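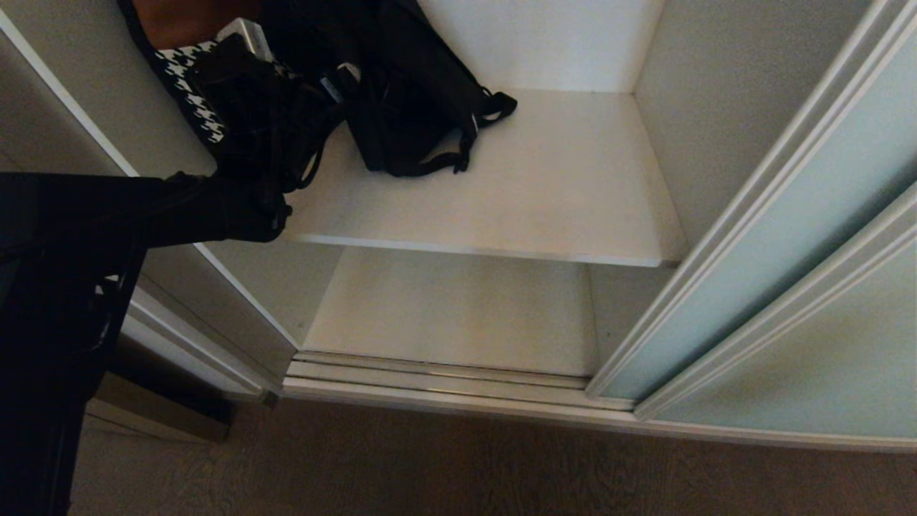

Trunside (software)

Trunside is a control and planning program for robot arms that handle bags, clothing and other soft goods in storage furniture. It was written at Rindevbridge by Yolotzin Trujillo and Majdi Majali, and is used mainly for work in wardrobes, closets and shelving.

Overview

Most planners for robot arms treat the thing being picked up as a rigid shape. A fabric bag changes shape when it is touched, and its straps may lie far from its body. Trunside stores each bag as a rough volume with one or more straps attached as chains of short segments. The volume is updated each time new camera data comes in, and the straps are tracked separately.

Perception

The program takes images from a head camera and a wrist camera. The head view is used to find the shelf, the side panels and any sliding doors. Frosted glass gives poor depth readings, so doors are entered as flat planes fitted to their frames.

The wrist view is used at close range, where a bag may fill most of the image. At this distance Trunside stops trying to recognize whole objects and labels patches by texture instead. A strong pattern such as houndstooth is easy to separate from plain dark cloth. Two dark fabrics side by side are harder, and the program may merge them into one object.

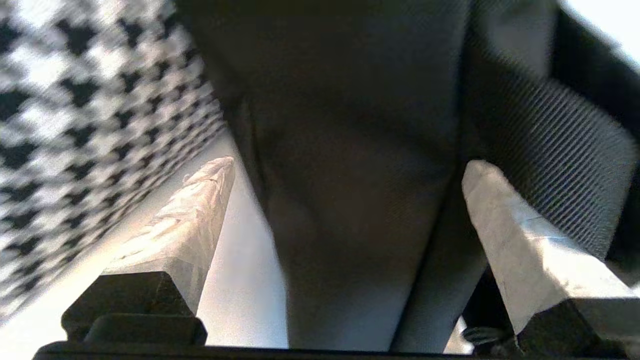 Wrist camera view with dark gray fabric between the gripper fingers and a houndstooth pattern at upper left.

Planning and control

Each planning request tests up to 1000 candidate grasps. Those that would bring the arm into contact with a shelf edge or door frame are dropped, and the rest are ranked by reach and by distance from loose straps. The planner is allowed 360 milliseconds before it must return its best result.

Finger covering is a setting in the gripper file. Wrapped fingers have a different thickness and grip from bare ones, and the closing force must be set to match.

Development

Brisa Ocampo added the strap tracker in version 29. A replay tool by Macario Jaramillo lets users step through a recorded run and compare both camera views with the planned path. Its test set holds 122 recorded runs.

See also

Motion planning
Deformable object handling
Visual servoing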